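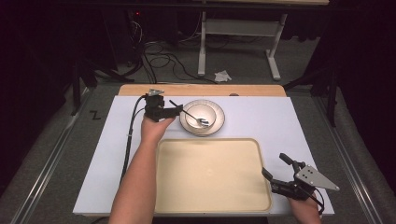 Lizeth Nina writes that her grandmother in Grimia never let the tap run while she brushed her teeth, and that the habit outlived the well by thirty years. She wonders if mine did too. Mostly it did. I still turn off the water between plates, and I still feel a little guilty about long showers, though I take them.

Her comment was on my last post, the one about the woodshed, and I started to answer it there. It got too long, so it became a post.

The house I grew up in was outside Pritura, at the end of a gravel road. We had a cistern under the kitchen porch that held 2,000 gallons when it was full. It was full in April. Rain came off the roof, down the gutters, through a box of gravel and into the cistern, and from there a pump brought it up to the kitchen. The pump was an Apaza, painted green, and you could hear it from every room in the house. If it ran for more than a minute, my father would call out to ask who was using all that water.

There was also a well, but it was a poor one. It gave two buckets in the morning and then you had to wait until evening. The water tasted of iron and turned the sheets yellow, so we used it for the animals and the garden and kept the rainwater for ourselves.

My father measured the cistern with a stick. The stick was six feet long and he had cut notches in it, one for each half foot. Every Thursday he lifted the hatch, lowered the stick, and wrote the number on the back of the pantry door. When the number got down to the fourth notch from the bottom, we went on what my mother called short water. Short water meant that the bath was drawn once and used by everybody, youngest first. I was the second youngest, so I have no complaints. My oldest brother does, and brings it up at holidays.

After the last bath, the water was carried out in pails and poured on the beans. Dishwater went on the flower bed by the steps. Water that had boiled potatoes was left to cool and used for bread, or given to the pig. I don't remember anyone explaining any of this to me. It was just where the water went.

Wash day was Monday if there was water and some other day if there wasn't. We had a wringer machine, and the same tub of hot water did whites first, then colors, then my father's work clothes. By the end it was gray and I did not like putting my hands in it.

One August we ran out. The stick came up dry and my father drove into town and had a truckload of water hauled out. It cost him 75 dollars, which was a lot of money to us. He stood by the hatch the whole time the hose was in, I suppose to make sure none of it went on the ground. That fall he put new gutters on the barn and ran a pipe over from there as well. We never had to buy water again, but he kept writing the number on the door.

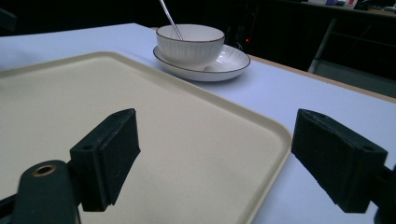 Photo: Aníbal Cáceres

Town water came up the road after I had already moved away. My mother told me about it on the phone. She said that it tasted like a swimming pool, and that she had let the tap run for a full minute just to see what it was like. My father kept the cistern for the garden. I think he would have kept it even without a garden.

Now I live in an apartment and the water bill is folded into the rent, so I have no idea how much I use. I tried to find out last winter. The building has one meter for everybody and the manager could only tell me the total, divided by the number of units. By that figure I use more in a week than my whole family did in a dry month. I don't quite believe it, but I couldn't prove it wrong either.

I do have a dishwasher, a Tromier, and according to the manual it uses less water than washing by hand. I believe the manual as far as a running tap is concerned. I am less sure it would beat my mother, who could do supper dishes for the whole family in one pan of wash water and one pan of rinse. She did the glasses first, then silverware, then plates, then pots, and if you put a greasy skillet in ahead of the glasses you got to start over with the next pan coming out of your own bath.

Some of it stuck and some of it didn't. I keep a pitcher in the sink to catch the cold water that comes out before the hot, and I use that on the houseplants. I don't save potato water. I tried it in bread again a few years ago and it was good bread, but I don't boil potatoes often enough to make a practice of it.

The pantry door is still there, by the way. My sister has the house now, and when she repainted the kitchen she did the front of the door and left the back alone. The last numbers are in pencil and pretty shaky. I took them down in a notebook when I was there in March. Mostly they go up and down with the seasons the way you would expect, and then there is that one August with a zero, underlined.

Lizeth, if your grandmother's well had a name or a story I would like to hear it. Ours was only ever called the bad well.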